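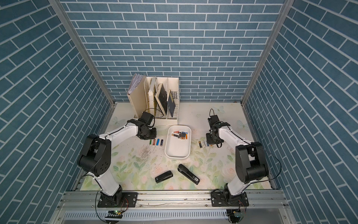
Section 2: Setting up your uniform cupboard

A Cledora cupboard lets pupils take second-hand school uniform without asking and without giving a name. Before you put anything in it, choose the room, clear the space and decide how it will look. Bare metal shelving puts pupils off, so cover the surfaces with something light and cheerful. A pale cream covering with green leaves and pink roses, as in the photo, suits most rooms, and a blue brick pattern works well on the walls behind it. Use wipe-clean material if you can get it.

2.1 Choosing the place

Pick a spot pupils pass anyway but where they can stop without being watched. The end of a corridor near the library is usually good. Avoid the main reception and the staff room corridor.

Check the following with the site team:

1. The door or curtain can be opened by a pupil using a wheelchair.
2. The space stays unlocked from morning registration until the end of after-school clubs.
3. There is no CCTV camera pointing straight at the shelves.
4. The floor is dry all year.

Note: If the only space you have is inside a classroom, ask for it to be open at break and lunch, and tell pupils so on the poster.

2.2 Putting up the rail and shelves

You will need one hanging rail, one shelf unit with 5 shelves, the labels from your starter pack and a screwdriver.

1. Stand the shelf unit against a wall and fix it with the bracket supplied.
2. Put the rail to the left or right of the unit, leaving enough room for someone to stand between them.
3. Cover the shelves and trim the covering flush at the front.
4. Fix one label to each shelf. Starting at the top, these are: shirts, jumpers, skirts and trousers, PE kit, shoes and bags.
5. Hang the size dividers on the rail, smallest nearest the door.

Caution: Do not load the top shelf until the bracket is fixed. A full unit can tip if a younger pupil pulls on it.

Caution: Keep shoes on the bottom shelf.

2.3 Sorting your first donations

Allow an afternoon for this. At Flakholm, where the second cupboard opened, the first collection brought in 83 items and two people sorted them between lunch and the last bell.

1. Empty every pocket. Hand anything you find to the school office.
2. Take out name tapes and cross through names written on labels.
3. Wash everything, including items that arrive folded and look clean.
4. Put aside anything with holes, broken zips or stains that did not come out.
5. Sort by item, then by size.
6. Place items on the shelves with the size label facing out.

Items set aside in step 4 go in the Groso bag that came with your pack. When it is full, tie it and email Tania Majumder, who will arrange collection. Do not put underwear, tights or swimwear in the cupboard unless they are new and still in their packet.

Note: Blazers with an old school badge can be kept. Unpick the badge if the school has changed its design.

2.4 Telling pupils and families

Put up the posters before the cupboard opens, one in each year group area and one inside the toilets. The wording has been tested with pupils, so please use it as it is:

"Need something? Take it. Got something spare? Leave it. You don't have to ask."

Send the template letter home in the same week. A Tian translation sheet is included for families who would like the letter in another language. Ring the number on the back of the sheet if the language you need is missing.

Schools opening in April should also mention summer dresses and shorts, as these run out first.

2.5 Weekly checks

Name one member of staff to look after the cupboard and one pupil to help. Each week:

1. Refold the shelves and put stray items back in their place.
2. Check the rail for empty sizes.
3. Write what is running low on the card inside the door.
4. Wash and shelve new donations.
5. Replace the poster if it is torn or has been written on.

Do not keep a list of who takes what. If the governors ask for figures, give them the number of items donated.

2.6 If the cupboard is empty

Send an appeal through the school newsletter first. If nothing has come in after 7 days, contact Nam-gil Kong, who looks after the shared stock and can send a box of mixed sizes. Say which sizes you are short of and whether your school uses plain or badged jumpers. Boxes are left at the school office and need to be signed for.

Section 3 covers winter coats and lost property.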